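Print this page | E-mail this page

Clearing Off the Flat Surfaces: What Works and What Mostly Sells Bins

I have a low opinion of most decluttering advice, having followed a lot of it. I've rolled my T-shirts. I've turned my hangers backward and waited six months. I once spent a whole Sunday decanting rice. My house looked the same a month later, except that the rice was in a jar I couldn't get a measuring cup into.

So take these tips as what was left after I quit doing the ones that didn't hold up. They're about one problem only, the tops of things: dressers, cabinets, the hall table, the end of the kitchen counter, the top of the microwave. Closets are a different fight and I'm not winning that one.

The thirty-day box

You've heard this one. Put everything you're not sure about in a box, write the date on it, and if you haven't opened it in thirty days give it away unopened. I tried it in May. On day 12 I opened the box for the tape measure. On day 15 I opened it for the other tape measure. By the end of the month it was a box I kept things in, and it sat on the dresser.

What does work is smaller and duller. Put the uncertain things in a paper grocery bag and set it on the floor, in the way, somewhere you have to step around it. You'll deal with a bag you trip on. A box with a lid can wait for years.

Trays

Magazines love a tray. The claim is that six loose objects on a tray look like an arrangement, and I'll grant that they do, for about a day. Then the tray fills up and you've got a pile with a rim. If you want to use one, buy it too small. Mine is a 4-inch saucer from a cup that broke, and it holds keys and one ring. When something else lands on it, the keys slide off, and I notice.

Don't put a tray under mail. Mail needs to stand up. Stand it in anything with two sides, a toast rack or a napkin holder or a couple of bookends, and when it won't fit anymore you have to sort it. I do mine over the recycling bin with the lid off. Anything with a window envelope gets opened right then. Catalogs don't come in the house.

Matching containers

I priced a full set of the Baltent stacking bins for one hall cabinet and a linen shelf. It came to $228 before tax, and that was without the labels, which are extra. For that money I would have owned more plastic and the same number of batteries. Shoe boxes are free. Cut the lid down and slide it under the box so it doesn't wander off. If you don't care for the look, close the door.

One exception: clear containers for anything that goes bad or runs out. Flour, dog treats, dishwasher tabs. You want to see the level. For screws and picture hangers I like old baby food jars, and I haven't had a baby in the house for a long time, so if you see any at a yard sale, tell me.

Labels

Label the edge of the shelf and leave the container alone. Containers move. My neighbor Kumiko Noguchi labeled every basket in her laundry room with one of those Lirora label printers, very nice lettering, and within a few weeks the one marked LIGHT BULBS had dog leashes in it. Masking tape on the shelf edge with a marker did better. It looks terrible. You can write on it again.

Dust and what's under it

A spray that "repels dust" is, as far as I can tell, a spray that leaves something on the furniture. I tested one on half a bookcase for three weeks and couldn't tell you now which half it was. A damp microfiber cloth, wrung out hard, does as well. Use a dry one after it on real wood.

- Wash microfiber alone or with other microfiber. Towels leave lint in it.
- No fabric softener, and no dryer sheet.
- Do the top shelf first. Everybody knows this and I still forget.
- For the fuzzy ring around a lamp base, a soft paintbrush, an inch or so wide.
- Sticky spots on painted cabinets: warm water and a drop of dish soap, left on for a minute. Try it at the back corner before you go at the front.

I don't use vinegar on cabinets. I know half the internet does. It smells, and I have seen it dull a finish, and dish soap was right there.

White paint shows more than you think it will, by the way. People pick white furniture so a room looks clean, and then spend their weekends on handprints. Melamine sponges take the marks off and, if you lean on them, the shine too. Go lightly or you'll have a flat patch that catches the light every afternoon.

Everything has a home

This is the one they print on pillows. It's fine as far as it goes, but it skips the hard part, which is that some things have a home that's a nuisance to get to. If the scissors live in a drawer behind a chair, the scissors will live on the counter. Watch where a thing lands for a week, then put its home there, even if it's an odd spot. Our flashlight hangs on a nail beside the bathroom door. My brother-in-law thinks this is strange. He can't find his flashlight.

The same goes for chargers. I gave up on the charging drawer. One power strip, screwed to the underside of the hall table, cords coming up over the back edge with a binder clip on each so they don't drop. It took me twenty minutes and two trips to find the right bit.

The clear-everything method

Take it all off, wipe down, put back only what you want. I was ready to sneer at this one and I can't. It works better than picking through things in place, for the plain reason that lifting an object is when you decide about it. The trouble is the floor. If you take everything off a dresser top and then the phone rings, you own a bare dresser and an ankle-deep mess. Clear onto a bedsheet spread on the bed. You'll want the bed back by night.

Do one surface. I mean it, one. I've read the plans that have you do the whole house by category in a weekend, and I'd like to meet whoever did the follow-up visit.
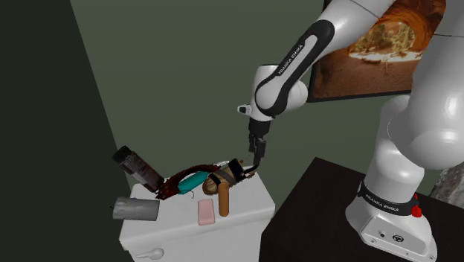
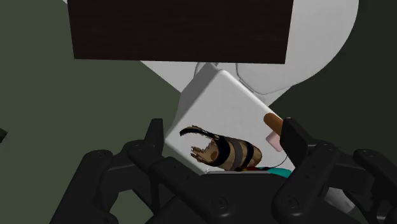 Lift, decide, put down somewhere else: that's the whole of the clearing method, and it goes one object at a time. Sweeping your arm across and shoving the lot into a bag feels quick and saves you nothing, as you still have to go through the bag. On a cabinet top as crowded as the white one with the wooden toy figure lying near the middle, I'd start with whatever is lying down. Things standing up were usually put there on purpose, and things on their sides mostly got dropped off on the way to somewhere else. Boxes come next. A plain white box tells you nothing about what it holds, so open it before you decide, and if it turns out to be empty, flatten it. I kept an empty phone box for years on the theory that it was worth something. It wasn't.

What to do with the keepers

Put back the tallest thing first, off to one side, and stop when you can still set down a cup of coffee without moving anything. I don't trust rules with numbers in them, the "three objects to a surface" sort, as a night table and a sideboard aren't the same animal. The coffee cup is a decent test on either one.

Sentimental stuff is where I have no advice worth printing. Some people take a photo and let the object go. I took the photos, and then kept the objects, and now I have both. What I can say is that a thing you like looks better at eye level on a wall shelf than it does lying down behind a lamp. Two screws into a stud. Don't trust the plastic anchors that come in the package.

And if you've cleared it and it fills up again in two weeks, the surface may be the problem. We had a narrow table by the back door that collected everything anybody carried in. I tried a tray, a basket, hooks over it, and a sign. In the end I moved the table to the garage. Gloves and mail go to the kitchen now, which is a bit worse for the kitchen, but I only have to clear one place.

Print this page | E-mail this page

Recent tips

Do Closet Moth Blocks Do Anything?
Primo Bortolotti on Sticky Drawers and Candle Wax
Getting Labels Off Jars Without the Expensive Stuff
Yara Smadi: Five Uses for an Old Shower Curtain, Two of Them Good
Squeaky Hinges, Again
The Gatchalian Shelf Bracket, One Year Later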